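3.2 Who buys the second issue?

When I started on this chapter of the work, I figured the hard part would be getting small press comic creators to talk to me. I was wrong about that. They love to talk, mostly about printing bills. What they don't keep is records, and so the sales figures I use in this section come from just one place, the order books that Murray Morin held on to for the whole run of Jelwood.

Jelwood was a black-and-white series, written by Morin and drawn by Reiko Sasaki. The first issue had a print run of 500 copies and sold out at conventions and through the mail. By the fourth issue the run was up to 1,542, an odd number that Morin explained to me as "whatever the printer had paper for." I went through the mail orders one at a time (my eyes have still not forgiven me) and matched names across issues. Of the people who ordered the first issue by mail, 183 came back for the second.
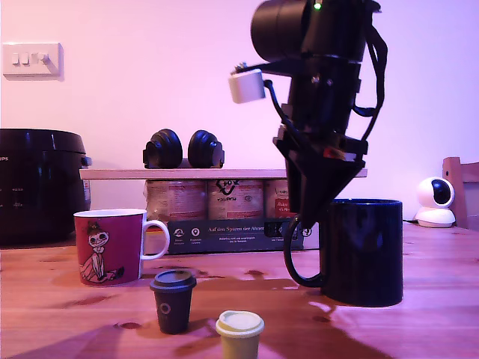 I wanted to know what brought those readers back, and the letters help a lot. Morin and Sasaki ran a letters page from the second issue on, and they answered nearly everyone, often by hand. Readers who got a reply wrote again. They argued about the ending of the Drulov storyline, they sent in drawings, and a few of them started comics of their own – Hywel Griffiths, who later put out Otier, had a letter in the third issue complaining about the lettering!

Should we call these people fans or fellow makers? Okabe and Sikora, whose terms I borrowed in Section 2, would sort them into two separate groups. I tried that and gave up after a couple of evenings, as too many of the same names kept landing in both piles. For the rest of this paper I just call them regulars.

Figure 3. Robotic arm and gripper above a table, with a navy blue mug.

One caution before I move on to the convention sales. Mail orders only catch readers who were willing to write a check to a stranger and wait. Shop buyers are missing completely, and Sasaki thinks they were a younger crowd. I have no way to test that with the Jelwood books, so I come back to it in Section 4 with the Sugden shop ledgers, which list 12 stores by name.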